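Print this article | E-mail this article

Stop Quoting Resolution When You Mean Accuracy

By Valter Seixas
Sep 5, 2018

Most encoder data sheets lead with counts per revolution. The buyer reads the number, divides 360 degrees by it, and writes the result into the design as the position error. I have seen this done in three design reviews this year, and each time the machine missed its target by several times the predicted amount.
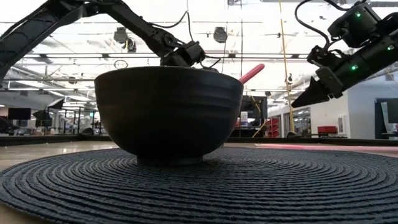
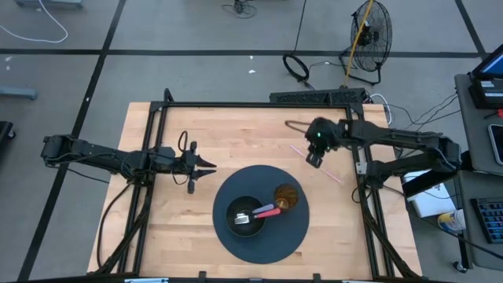
Resolution is the size of the smallest step the sensor can report. Accuracy is how far the reported angle sits from the true one. The two are set by different parts of the assembly. A 2000 count optical disk has evenly spaced lines when it leaves the supplier, and it still reads wrong if the hub bore is off center. The placemat is a fair model of the problem. Its rings are concentric with each other, but the bowl stands off to the left, so a pointer pivoted at the middle of the bowl would cross the rings at a different spacing on each side. Adding more rings does not move the bowl. Adding more lines to a disk does not move the shaft.

The error from an off-center disk repeats once per turn and has the shape of a sine wave. Its size depends on the offset and the radius of the track. Line count does not enter into it. At Flastmont we replaced a 500 count unit with a 3000 count unit on the Skulthorpe indexing table and measured the same once-per-turn error before and after, to within the noise of the test. The new unit cost more and needed a faster input card.

Ilham Wuisan, who ran that test, argued for a second read head placed 180 degrees from the first. Averaging the two readings cancels the once-per-turn term. I agreed then and I agree now. Two heads on a coarse disk will beat one head on a fine disk in any assembly where the bore fit is ordinary, and most of them are.

The usual reply is that fine resolution helps the velocity loop at low speed. It does. A controller that sees one edge every few milliseconds has little to work with. That is a reason to buy resolution for smooth motion, and the specification should say so on its own line. It should not be carried over into the position error budget.

Suppliers could help by printing the mounting tolerance next to the count, with the resulting error in arc seconds. Macedo does this on its newer sheets. Cater gives it on request, which took me until December to find out.

Filed under: Sensors & Feedback, Opinion

Contact Us | Copyright 2018 | Back to Top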